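# The Slot Car
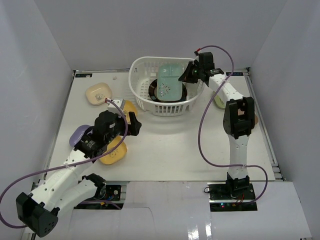 *Page last changed: September*

The motor drew too much current at stall. Dagdag had measured it twice, once with the meter on its high range and once with a shunt resistor he had wound himself, and the two readings agreed to within 3 per cent.

"It'll cook the driver board," he said.

Josefina Escobar looked at the car. It was 81 millimetres wide at the rear axle, one millimetre inside the limit set by the Cenwood club for the open class. The body was balsa over a brass pan. The front wheels did not touch the track unless the car was braking.

"How long does it stall for?"

"At the start, 50 milliseconds. On the hairpin, if the guide flag binds, as long as it likes."

"Then don't let it bind."

He put the car back on its stand and took out the guide flag. It was a Plakel part, moulded in nylon, with a burr along the trailing edge where the two halves of the mould had met. He took the burr off with a scalpel and ran his thumbnail down the cut. Then he turned the flag round in its bush and felt for play. There was a little.

Escobar had gone to the other end of the bench and opened the log. She entered every run by number, with the gear ratio, the tyre diameter and the lap time, and one column at the far right for remarks. The last entry was run 1,249. The remark was "smell".

"What did you mean by smell?" she asked.

"Varnish. From the windings."

"Before or after the hairpin?"

"I was at the hairpin. That's when I smelt it."

She wrote "at hairpin" after the word and drew a line under it.

They had two motors left. The first was an Adia, slow and dependable, wound for a longer track than this one. The second had come out of Paucar's old car, the one that had left the table at the county final and gone through a glass door. Paucar had given it to Dagdag in an envelope, with the brushes taped to the outside. He had not said whether it still ran.

Dagdag held it up to the lamp. The can was dented at the drive end, but the shaft turned freely and the magnets pulled evenly through the whole rotation. He put it across the supply at three volts. It ran up without hesitation and settled to a thin, level note.

"Current?" said Escobar.

"Lower than ours."

"By how much?"

"A third."

She waited with the pen over the page. He switched the supply off, let the shaft stop and switched it on again. The reading was the same.

"He said it was finished," Dagdag said. "He told everyone it was finished. He hasn't raced since."

"Did he test it?"

"He can't have done."

It took him until ten past eleven to fit it. The mounting holes were a different pitch, so he filed one of them into a slot and packed the can with a strip of shim. He soldered the leads, set the mesh by ear and cleaned the tyres with lighter fluid. Escobar wiped the rails.

The car left the line straight. It took the long bend with its tail a few degrees out – less than before – and went into the hairpin without lifting. The flag held. At the end of the tenth lap he closed the throttle and put his face down close to the body.

"Nothing," he said.

She entered the time, which was their best by two tenths, and left the remarks column blank. Then she tore a strip from the back of the log, copied the time on to it and put it in Paucar's envelope.

"Post it," she said. "Put the old brushes in with it."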